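Botetti Electric Hot Pot
Owner's Guide, Section 3: Lid, Dial and First Use
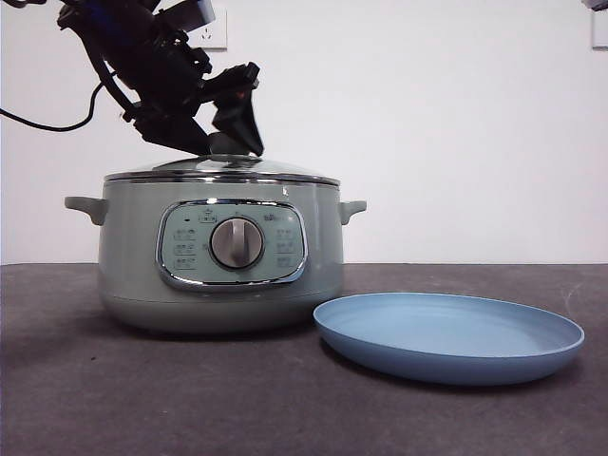

Do I have to boil plain water in it before I cook anything?
Run one pot of plain water through it first, then pour the water out and wipe the inside. Your first soup will taste more like soup and less like a warehouse.

This section covers everything between opening the box and eating. If you have already skipped ahead and eaten, start at step 9.

Before you start

Pick a flat, dry table. The pot gets heavy once it is full of broth, and a wobbly card table is a poor place to learn how heavy. Leave a hand's width between the pot and the wall, and keep curtains, paper towels and the mail well clear of the lid.

Plug the pot straight into a wall outlet. Extension cords are fine for holiday lights.

CAUTION: The side handles are for moving a cold pot. A full, hot pot should stay exactly where it is until it becomes a cold one, even if your guests have decided they would prefer to sit by the window.

Washing and first boil

1. Take out all packing material, including the sheet between the lid and the pot. Every year people cook this sheet.

2. Wash the glass lid in warm, soapy water and dry the steel rim. Water left on the rim makes spots. The spots do no harm, but you will look at them.

3. Wipe the inside of the pot with a soft, damp sponge. Do not put the pot body in the sink, in the dishwasher or under a running faucet.

4. Check that the knob in the center of the lid is tight. If it turns freely, tighten the screw on the underside by hand until it stops. Stop when it does.

5. Fill the pot halfway with cold water, put the lid on, and turn the dial to its highest setting. The 600-watt base takes its time with a full pot of cold water. Standing over it has been tested and does not help.

6. Let the water boil for a few minutes. Turn the dial to off, unplug the pot, and wait until it has cooled before you pour.

NOTE: A faint smell during the first boil is normal. A strong smell is the sheet from step 1.

Everyday cooking

7. Put the food in before you turn the dial. An empty pot heats very quickly and has nothing to do with the heat except ruin its own coating.

8. Choose a setting with the grip bar on the dial. The labels on each side of the dial mark the functions, and you should take them as suggestions. Noodles will cook on the soup setting. They have not read the panel.

9. Once the pot is boiling, turn the dial down. A hot pot on full power with the lid on will foam, and the foam will go over the rim, down the front and across the controls — usually while someone is telling a long story.

10. To check on the food, lift the lid by the knob and tilt it away from you, so that the steam leaves on the far side. Use a dry cloth or an oven mitt if the pot has been boiling for a while.

11. Set the lid upside down on a plate next to the pot. A plate catches the drips and keeps hot glass off the tabletop. Put the plate out before you lift the lid, or you will be walking around the kitchen with a hot lid and opinions.

CAUTION: Never put a hot lid under cold water or on a wet counter. Glass dislikes surprises. If the lid is chipped or cracked, stop using it and order part 101 from Botetti Parts.

Keeping food warm

Turn the dial to the lowest heating setting and leave the lid on. Stir now and then. Rice porridge needs more stirring than you think, and then a little more. If the level drops, add hot water in small amounts, up to 200 milliliters at a time. Cold water works too, but dinner will go quiet for a while.

Putting it away

Let everything cool. Wipe the pot, dry it, and store it with the lid turned upside down and a cloth between the glass and the metal. Coil the cord loosely. Do not wrap it tightly around the handles, however tidy it looks in the cupboard.

If the pot does not heat, check the outlet, then the plug, then the dial, in that order. Cleaning burnt-on food is covered in Section 4, which is longer than we would have liked.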